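Category: Handling equipment / Two-finger grippers / Hand-held and arm-mounted

Polell P2 paired gripper set

The Polell P2 is a pair of two-finger grippers that can be held in the hand or bolted to an arm. It is sold by Altia from the Stadencombe works. Each unit opens to 110 mm and is supplied with a 200 cm cable. Part number 2439 covers the pair, both cables and one set of spare fingers.

Buyers ask us whether a pair of these can do household chores yet. Our position is that single steps are within reach: pick up a bottle, put it down, place it in an open box. Whole chores are harder, as the steps have to follow one another without a person stepping in.

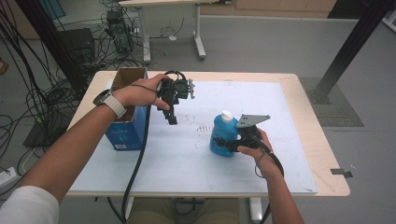
Grip force is set per unit and held until changed. Thin plastic bottles need a low setting, particularly with the cap off. Flat items such as card, cloths and envelopes are not suited to the standard fingers; the Říha thin-edge fingers fit the same mounts and are sold separately.

For shop-floor work the picture is better. Parts arrive in known places, the bench stays put, and one task may be repeated all shift. A kitchen offers none of this, and we do not quote for unattended kitchen use.
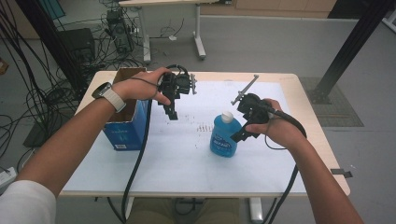 Can the P2 clear a table without supervision?

At present we would not recommend it. On a fixed arm it will move rigid items of known size from a marked area. Mixed crockery, cutlery and anything containing liquid should have a person within reach of the stop button.

Cables should be routed clear of the wrist before use. Check the finger screws after every 20 hours of work and replace worn pads in pairs.

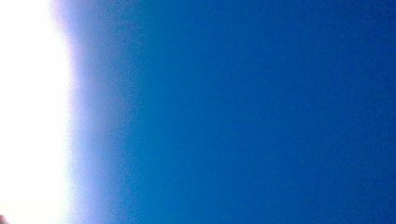
Each unit carries its own camera. Exposure is automatic and can be locked in the settings; lock it when working near windows or strong lamps. Wipe the lens with a dry cloth only.

Comments (3)

Iolanda Damasceno: We run two on a packing bench. Good on bottles and tubs, poor on bags. Pads wear faster than I expected.

Haiyan Qiu: Do the Říha fingers need a new force setting?

Altia support: They do. Start at the lowest and work up.

Altia, Stadencombe works | Contact sales | © Altia | Back to top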